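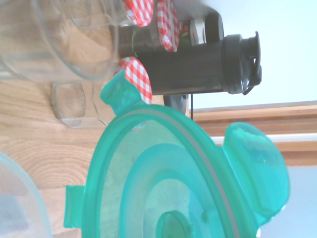 Trade-in offers on hand tools deserve a hard look before you carry a bag of old spanners into town. The usual deal is money off a new set if you hand over the worn one, and the new set has often gone up in price the week before. Write down the shelf price in November and check it again when the offer starts. I keep the small bits that come with such sets, spare sockets and hex keys mostly, in a kitchen tub with a clip-down lid. A see-through teal one with a grey sealing ring inside the rim does the job, though I wouldn't trust any seal to stop rust on its own. Wipe the tools with a little oil first.

"Lifetime guarantee" is another one to read twice. Kiri Bright took a split Pulley ratchet back and was told the cover ran to the handle but left out the mechanism. She had paid for 2 of them.

Old spanners with clean jaws are worth keeping anyway. Scrub them with wire wool, finish with 400 grit paper and try them on a bolt you don't care about. If they slip, bin them.

Updated April 26, 2022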